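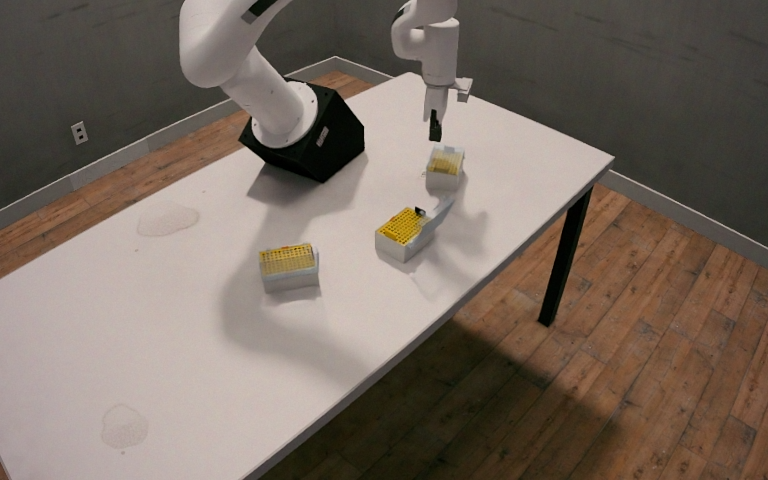
4. Good Practice for Tip Box Runs in the Simulator

Welcome to the fun part of Hirilum! Once your cell is loaded you can rehearse the whole tip box routine before any hardware is powered up, and we really encourage you to run it again and again. The rules below apply in the simulator exactly as they do on the bench.

4.1 Before you start

1. Open the project and load the Kettle cell.
2. Check that the boxes stand clear of the robot base. Angled boxes are fine (the planner handles them nicely), but leave a gap between neighbors.
3. Set the travel height to 84 mm above the tabletop.
4. Send the arm to its waiting pose with the gripper pointing straight down.

CAUTION: A raised lid counts as an obstacle. Update the collision model every time a lid changes position, even by a little.

4.2 Working near open lids

5. Approach from above, at speed level 2 or lower.
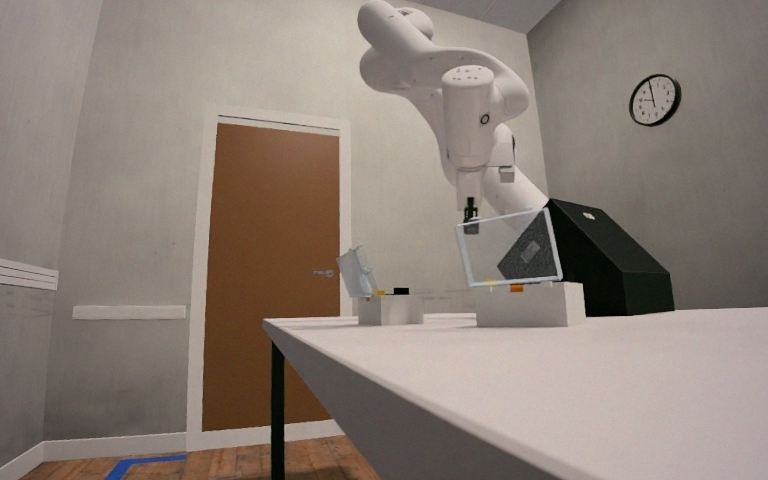 6. Keep the fingers closed until the tip of the gripper has cleared the lid edge, then open them only as far as the grasp needs.
7. Pause and look at the lid from at least two camera views. Clear plastic fools the eye, and a second view catches so much!

NOTE: If the planner reports contact, stop and save the log before you reset. Seraina Danzer's team at Zovesano reads every log sent in, so please do send yours.

4.3 Turning the wrist

8. Raise the gripper to travel height first, then rotate.
9. Wait 1000 ms after the turn before the next move.
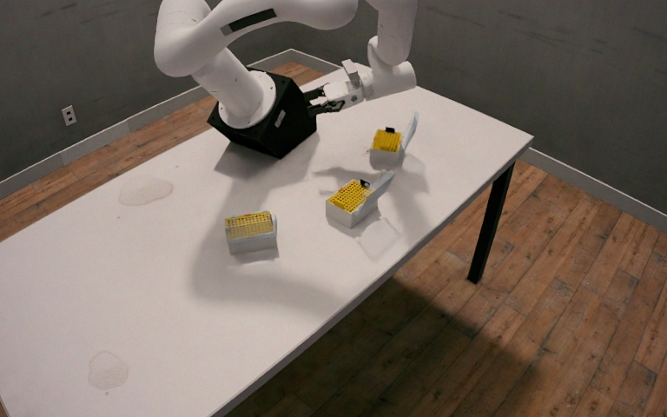 Hirilum Setup Guide | Issue 3 | Page 84

10. Check that the fingers and linkages are clear of the base before you lower the arm again.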